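Soft Goods, Hard Numbers

How a grasping study at Diststead traded force sensors for patience

March 4, 2021

Most published work on robot grasping uses objects that hold still and keep their shape. Blocks, mugs and bottles are easy to model, and a grasp that succeeds once tends to succeed again. Produce is harder. A leaf of lettuce has almost no stiffness, varies from one specimen to the next, and tears at loads that a standard position-controlled gripper does not register at all.

The manipulation group at Diststead has spent the past year on that last problem. Its method, named Usus, learns when to stop closing the fingers. It does not use a force sensor at the fingertip. It reads the current drawn by the finger motors along with the video from cameras placed around the table, and it predicts, at each control step, whether further closure will improve the hold or damage the item.

The idea of inferring contact from motor current is old, and its weakness is well known. Friction in the gearing produces a signal of its own, and for light contacts that signal is larger than the one of interest. On a rigid object the contact spike is obvious. On a leaf there is no spike, only a slow rise that can be mistaken for a joint that needs grease.

Usus handles this by learning the friction first. Before any object is placed on the table, the gripper opens and closes on nothing through its full range at several speeds. A small network, which the group calls the baseline model, is fitted to these empty cycles. Its output is subtracted from the live current during a real grasp. What remains is noisy but centered on zero when the fingers are free, and it drifts upward when they are not.

The second network takes that residual together with a cropped view of the fingertips. Its training set consists of 1,443 teleoperated grasps, recorded with an operator driving the arms and marking the moment at which the hold was judged sufficient. The operators were told to err on the light side. Dropped items were kept in the data and labeled as such, since the model has to see what too little closure looks like.

Objects were chosen to cover a wide span of stiffness, and they were presented among ordinary kitchen clutter. The group had tried a bare table in an early round of collection. Models trained on those recordings did well on the bare table and poorly anywhere else, mainly because the visual network had come to rely on a clean outline of the object against the surface.
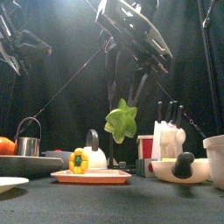

Evaluation followed a fixed protocol. For each object class the arm made 60 attempts, with the item repositioned by hand between attempts. A grasp counted as successful if the item was lifted clear of the surface, held for 4 seconds and released without visible tearing or bruising. Damage was judged by a person who had not seen the attempt and did not know which controller had been running.

On rigid items the new method gave no advantage. Both Usus and the fixed-width controller used for comparison reached 99 percent, and the remaining failures came from poor approach angles. The difference appeared only with the leafy class. There the fixed-width controller could be tuned to avoid tearing or to avoid dropping, but no single setting did both across leaves of different thickness. Usus dropped more leaves than the tightest fixed setting and tore far fewer.

The group also ran the two networks separately. With the camera crop removed, the current residual alone was adequate for firm vegetables and close to useless for leaves. With the residual removed, the visual network closed too far on anything that was partly hidden by the fingers, a common condition once the gripper is in place. The combined model degraded more slowly than either one when the lighting was changed.

Some limits are plain. The baseline model has to be refitted as the gearing wears, and the group now repeats the empty cycles at the start of every session. The residual is also sensitive to wrist orientation. A finger hanging straight down and a finger held level load the joint differently, and the present training set is weighted heavily toward vertical approaches from above. Side grasps were left out of the reported results.

Then there is speed. Usus closes in small increments and checks its prediction after each one, so a leaf grasp takes several times as long as a fixed-width grasp. The group considers this acceptable for research and too slow for a packing line. Mivus, a supplier of food-handling equipment that has followed the work, has asked for a version that closes quickly to a first estimate and slows down only near contact. A prototype of that controller exists - it has not been through the full protocol.

A second site, the Baidoo laboratory, plans to repeat the leafy trials in April with a different gripper and its own operators. It will use the published network weights for the visual part and fit a new baseline from scratch. The point is to find out how much of the visual network carries over when the fingers in the crop have another shape. Wet leaves are not part of that plan. They stick to the fingertips on release, and the current protocol has no category for an item that was picked up correctly and would not come off.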